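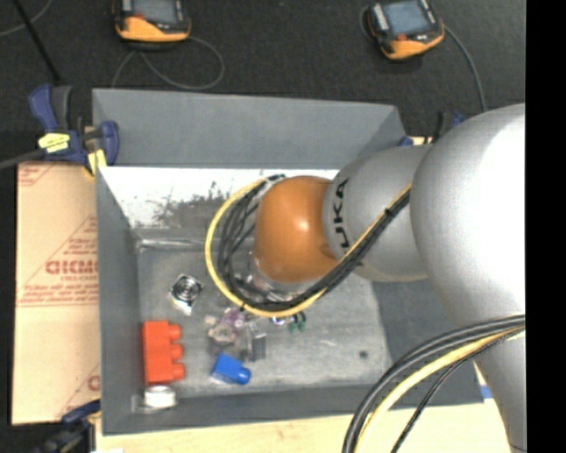
Figure 4.1. The bin cell with the KUKA arm over the grey bin. Yellow and black cables loop around the orange joint; small mixed objects are on the bin floor.

Unit 4: Bin Picking from Clutter
Notes for lectures 7 and 8, and handout for Project 2
Instructor: Imtiaz Gazi
Lab sessions: Oskari Salminen, Kavinda Navaratnam

4.1 Problem statement

A bin holds a set of objects in unknown poses. The robot has to remove them one at a time and release each one at a drop location. Object models are not given. The order of removal is free. A run ends when the bin is empty, when the planner reports that no grasp is available, or when the attempt limit is reached.

The state of the bin is only partly observed. An object under another object has no visible surface, and an object against a wall may have a visible surface but no room for fingers. The planner therefore works on the current depth image alone and keeps no map between attempts. Groups who want to keep a map may do so, but should read section 4.6 first.

4.2 Frames

Four frames are used in all course code.

W: world, fixed to the robot base.
E: end effector flange.
C: camera.
B: bin, with its origin at the near left inside corner of the floor, x to the right along the near wall, y toward the far wall, z up.

The controller reports the pose of E in W. The camera reports points in C. The transform from C to W comes from calibration and is stored in the session file. The transform from B to W comes from touching off three points on the bin floor and is stored in the same file. Both are loaded at startup and are not recomputed during a run.

A point p measured in C is written in the bin frame as

p_B = inv(T_WB) * T_WC * p_C

Most of the errors in last July's summer section came from applying T_WB where its inverse was needed. The result looks reasonable when the bin is nearly aligned with the base and fails when it is rotated. Test the function with a bin pose rotated by at least 30 degrees before bringing it to the lab.

4.3 Bin geometry

The walls are sloped. The opening is larger than the floor, and the clear width available to the gripper depends on height. Let w0 be the floor width and a the angle of each wall from vertical. At height h above the floor the width is

w(h) = w0 + 2 h tan(a)

For a gripper body of half width g and a safety margin m, the center of the gripper has to stay at least g + m from the wall surface at every height the body occupies. With walls sloping outward, the lowest part of the body is the one that matters for a vertical approach. For a tilted approach this is no longer true, and the upper part of the wrist must be checked as well.

The bin is clamped to the table. Clamp handles stand outside the walls and are included in the collision model as boxes. Do not remove them from the model to get a plan through. If a bin or clamp has been moved, touch off the three points again and save a new session file.

4.4 Grasp candidates

Project 2 uses a parallel gripper model in planning. A candidate is a tuple (x, y, z, theta, d), where theta is the rotation about the approach axis and d is the opening before closing. The sampler in the Plonora package does the following:

1. Crop the point cloud to the bin volume.
2. Remove points within 4 mm of the floor plane and of each wall plane.
3. Estimate surface normals on what remains.
4. Draw pairs of points with opposing normals and a separation less than the maximum opening.
5. Reject pairs whose finger volume contains other points.
6. Reject pairs whose gripper body meets a wall, a clamp box or the table.
7. Score the rest and return the best 56.

The default number of draws in step 4 is 1000. Reducing it to 800 has little effect on bins with large objects and a clear effect on bins with small ones. Keep it at the default for graded runs.

Step 2 deletes thin objects. A flat packet lying on the floor can be lost completely. The threshold can be lowered, but the floor surface then returns false candidates, particularly at scratches and bright worn patches where the depth reading is noisy. Groups should report the threshold used and show the effect of one other value.

4.5 Object classes that cause trouble

Figure 4.1 contains several of the cases discussed in lecture.

Objects against a wall. The red-orange toy block lies on its side at the left wall. An antipodal pair across x needs a finger between the block and the wall. The pair across y does not. The sampler should reject the first and keep the second, provided the neighboring objects leave room for the fingers.

Objects in a corner. The round white object with the pale flat top is in the corner directly beneath the block in the image. Two walls restrict the approach, and the block restricts a third side. The usual result is that no candidate survives step 6 until the block has been taken out.

Transparent objects. Clear plastic gives missing depth or depth from the surface behind it. The jumble above the small blue block includes transparent and pale pieces. Treat missing depth inside the bin as occupied when checking finger volume, and as empty when generating surface points. The two uses need separate masks. One mask for both is a common mistake.

Reflective objects. The shiny square packet on the left part of the floor has a bright reflective tip. Bright reflections can saturate the sensor and leave holes in the cloud that move as the view changes. Taking a second depth image from a different arm pose and merging the two recovers part of the surface in many cases.

Small objects under the arm. In this view the loop of cable covers part of a small white and blue-violet item. A camera placed to one side of the cell will lose part of the bin whenever the arm is over it. Depth images for planning are taken only with the arm at the clear pose.

4.6 Removal order

The score used by default is

s = q - k1 * r - k2 * c

where q is the antipodal quality, r is the distance from the grasp center to the bin center scaled by half the bin width, and c is the fraction of the swept finger volume that lies within 10 mm of another point. The values of k1 and k2 are in the configuration file.

A positive k1 takes objects from the middle first and leaves the wall cases for last. This is acceptable for a score based on the count of objects removed. It is poor if the attempt limit is not tight, because failed grasps near the middle push objects outward and create more wall cases. Mahfuz Abeysekara's thesis code sets k1 to zero until the first failure and then raises it. The code is in the Katetti folder and may be used with a citation.

Keeping a map of the bin between attempts requires a test for objects that have moved. Any contact, including a failed grasp, can move every object in the same pile. The simplest valid policy is to discard the map after contact, and for most piles this gives the same behavior as having no map.

4.7 Cable routing and joint limits

The cables on the arm are outside the links. They loop around the wrist side joints and are tied at intervals. Joint limits in the planner are narrower than the mechanical limits of the arm to leave slack in the loops. The last joint is limited to plus or minus 170 degrees in the course configuration. A grasp at theta and one at theta + 180 degrees are equivalent for a symmetric gripper, so check both before rejecting a candidate for joint limits.

The loops are not in the collision model. A cylinder around the wrist approximates them and is deliberately too large. Plans that reach low into the bin at a steep tilt will be rejected on account of the cylinder even when the links are clear.

4.8 Lab rules

Run every new plan at reduced speed first.
One person watches the arm and does nothing else during motion.
No hands over the bin while the drives are on.
Do not place controllers, tools or paper on the rim of the bin.
Report any loose tie or rubbing cable to Kavinda or Oskari before the next run.
Log files go in the Cassim directory under the group name. Files saved on the local drive are deleted at the end of the session.

4.9 Project 2 deliverables

Part A. Implement the transform chain of section 4.2 and the wall check of section 4.3. Unit tests are supplied. Add two of your own.

Part B. Run the default sampler on the recorded clouds in the Sarard set. For each cloud, report how many pairs are rejected at steps 5 and 6. Explain any cloud in which no candidate remains.

Part C. Change one thing: the masks, the score, the threshold or the view. State the expected effect before running it. Compare with the default on the same clouds and then on the robot in your lab slot.

Part D. Written report, four pages maximum, with plots labeled in millimeters. Failures on the robot must be listed with the attempt number and the log file name. Reports without the failure list are returned ungraded.

Parts A and B are due Thu 26 October at the start of lecture. The deadline for C and D will be set after the lab slots are assigned. Karthik Majumder handles slot changes; write to him with both group names in the subject line.

Reading for next week: course notes, unit 5, sections 5.1 to 5.3 (suction grasps, seal models).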